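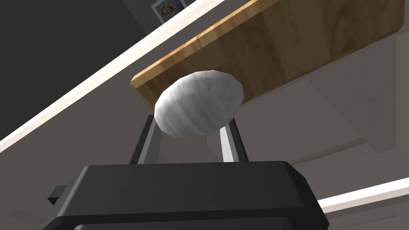 Kudent Delegate Voting Keypad, Series 3

Last updated: 21 May 2018
Reading time: 3 minutes

The Kudent is a handheld keypad for recorded and secret votes at union conventions, district councils and annual general meetings. It is supplied by Fleta as part of a kit with a base station, charging trays and the Landry count software. Keypads can be bought outright or hired by the day.

Capacity

One base station handles up to 1000 keypads. Larger halls need a second or third station, linked by network cable and set to separate channels. The Landry software treats linked stations as one hall and produces a single count. The limit for a linked system is 2556 keypads. Conventions above that size should contact us before booking a venue.

Keypad

Each unit weighs 153 g with its battery fitted. It has twelve keys, a two-line display and a slot for a delegate card. Keys are marked with numbers and with raised dots for delegates with low vision. The display shows the motion number, the choice entered and whether the base station has received it. A delegate may change a vote until the chair closes the ballot. After closing, the keypad shows CLOSED and ignores further key presses.

Units with the card slot blanked off can be ordered for meetings where every delegate carries one vote.

Weighted and card votes

Where rules give a delegate a vote based on branch membership, the weight is stored against the card number in Landry and not on the card itself. A lost card can be cancelled at the registration desk and a new one issued during the session. Weights are imported from a spreadsheet with one row per delegate. The import stops if a card number appears twice, and the row numbers are listed on screen.

Alternates may take over a seat between ballots. The change is entered at the desk and is written to the session log with the time and the operator's initials.

Secret ballots

In secret mode the card is checked for entitlement, then the choice is stored in a separate table without the card number or time. The log shows who voted but not how. The mode is set before a ballot is opened and can't be changed while it is open. Weighted voting is available in secret mode, but we advise against it where a delegate holds a weight shared by no other card, as the result may reveal the vote.

Radio and range

Range is 90 m in an open hall. Concrete columns, raked seating and metal staging will reduce it. Base stations should be mounted at least two metres above the floor, clear of the sound desk. A test ballot with all keypads in their seats is required before the first session. The system doesn't use venue wireless and needs no internet connection.

Power

Keypads run for almost three full convention days on one charge. Charging trays hold 50 units each and need one standard outlet per tray. Don't stack trays while charging.

Scrutineer output

Results can be exported as a signed PDF or a plain text file. The scrutineer's copy includes total cards issued, votes received, abstentions and spoiled entries. A read-only screen can be placed at the scrutineers' table on a ten-metre cable.

Hire

The hire rate covers keypads, base stations, trays, one spare unit for every 25 and a trained operator. Clukus handles freight in both directions. Bookings for July close six weeks ahead. Keypads not returned are charged at replacement cost.

Contact

Sales and hire: Faustine Texier
Technical support and rule set-up: Brayden Desjardins

This website uses cookies to remember your region and measure traffic. By continuing to browse you accept our use of cookies.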